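Ticket 1801: Duplicate renewal notices sent to library cardholders
Opened: July 23, 2026
Branch: Bostham
Assigned to: Dougal Farquharson, Patron Systems
Status: Monitoring

Reported issue
Patrons registered at the Bostham branch received the same renewal notice twice by email. The Ogilvie branch reports no duplicates. A total of 937 accounts are affected. Due dates and fines are correct in all accounts reviewed.

Initial findings
The notice job is scheduled nightly in Prernetico. The job log shows two entries for Bostham — one under the current branch code and one under the code retired in June. Both entries draw on the same patron list. Restarting the mail service did not change the result.
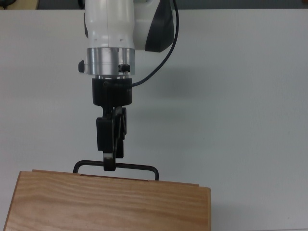 The retired code was removed from the scheduler at 5 p.m. and the outgoing queue was cleared. A test run was then completed against 12 staff accounts. Each account received one notice.

Outstanding items
Text message notices are handled separately through Preketti and have not yet been tested. Staff are asked not to resend notices by hand until that check is complete. Patrons who call about a duplicate should be told that no action is required and that their renewal date stands.

Branch codes for Ogilvie will be reviewed under a separate ticket. This ticket will remain open through two further nightly runs — please add any new reports here and include the patron's card number.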